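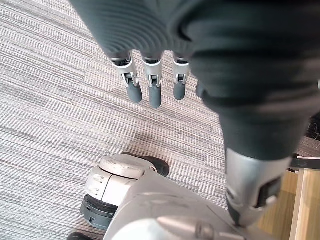
7.4 Finger stops or moves slowly (fault 13)

This fault appears when the hand controller measures too much resistance in one finger joint. On the Allska hand the most frequent cause is the fabric cover. When the cover slides down toward the fingers, a fold can enter the gap of a hinge and block it.

CAUTION: Fingers can close suddenly when the fault is cleared. Keep your own fingers out of the hand until step 6 is finished.

1. Stop the running task and lower the arm until the fingers point to the floor. Do not let the fingertips touch the carpet.

2. Press the emergency stop. Wait until the status light is off – this takes 11 seconds.

3. Look at the lower edge of the cover. It must end before the first finger joint. If it is lower, pull it back toward the wrist with two hands, slowly. Do not use a screwdriver or other sharp tool.

4. Check each hinge for threads. Remove them with plastic tweezers.

5. Move every finger by hand, one time open and one time closed. The movement must feel the same for all fingers. If one finger is still hard to move, do not continue. Write to Thenmozhi Bangera at the Nitthorpe service desk and give the serial number of the hand.

6. Release the emergency stop, step back and select Clear Fault in the Devora menu.

Note: Po-yen Chu from our test team found that old covers lose their stretch and slide more easily. Replace the cover after 3000 grasp cycles, also when it looks good. The counter is in the same menu, under Hand – Service. After 4000 cycles the menu shows a warning and the hand works only at half speed.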